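Home | World | Reviews | Travel Desk | Subscribe

Last updated Fri 11 January

Ulden pocket alert radio, reviewed after four months

I bought the Ulden in September, before a long reporting trip up to Zalldale, where the border crossing had been closing and reopening with hardly any notice and the phone network went down whenever things got tense. A colleague swore by the older Kong, but I wanted something I could wear on a jacket (and forget about until it squawked at me). 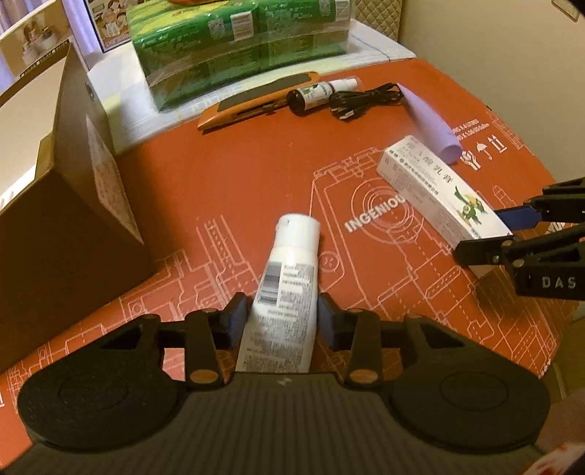
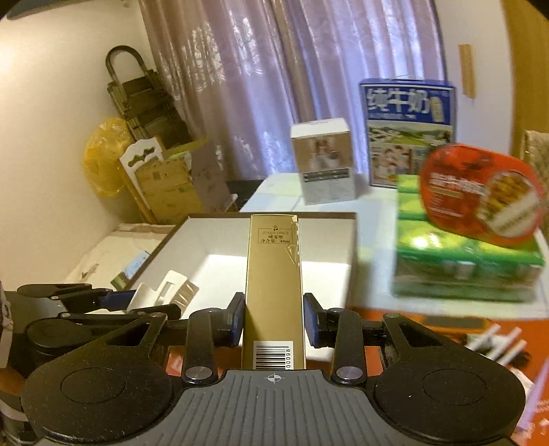
So, does it do the job? Mostly, yes, and I've grown very fond of it! It picks up the consular bulletins and the regional news in English, and it saves the last 18 alerts so you can scroll back through them over breakfast. On the night the Trosura road was shut, mine went off a good while before anybody at the guesthouse had heard a thing, and we had time to pack and eat a proper supper before setting out.

The battery lasted me 2 full days with the screen dimmed. The belt clip is stiff, the buttons are too small for gloves, and the volume jumps from a whisper to a bellow with very little in between, which my roommate on that trip brought up more than once.

I paid 267 dollars, and the alert service is extra after the first year. That's a lot if you only go abroad for the beach. For anyone with family in a place that keeps turning up in the headlines, or who travels there for work, I'd say go ahead and get one, and set it to the local time zone before you leave home. I didn't, and spent my first week doing sums.

We use cookies to improve your visit. Accept | Manage settings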